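Thread: where the Mallham student project has got to with the simulated sorting task. Mostly notes for ourselves.

Task as set by Ketsara Luangrath: clear small items off a table into a labelled organiser. Batteries go under BATTERIES, stationery goes one along. Dominoes are distractors and stay where they are.

We are working entirely in simulation until January. One arm, two-fingered gripper, view from above the fingers. Aranka Gál wrote the reset script, which shuffles the objects and moves the lights between episodes.

Each policy gets 100 episodes. An episode scores only if every item ends in the right compartment and no domino has been shifted. No part marks.

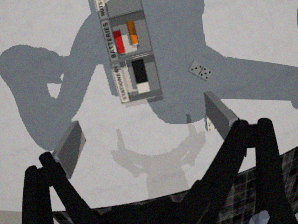 The baseline managed 87. Then we switched on hard shadows and changed nothing else. Same checkpoint, same seeds: 3.

Saodah Hartono went through the failures one by one. Most are the same fault. The arm's own shadow crosses the table, the policy treats the shadow edge as an object edge, and the grasp closes on bare tabletop.

Second fault, less common: the approach is fine but the wrist rotates late, so the open fingers catch a domino on the way down. That one is a controller problem and shadows have nothing to do with it.

Current fix is dull. We added 700 demonstrations with the light direction randomised and retrained from scratch. Running overnight on the Clirkard machine.

I also tried feeding in depth — it helped with shadows and made thin items worse. Parked for now.

Open question for anyone who has done this: do you randomise shadow softness separately from light direction, or tie them together? Ours are tied and I suspect that is wrong.

Config and seeds go in the shared folder tonight. Tegan Merrick has the write access if yours has lapsed.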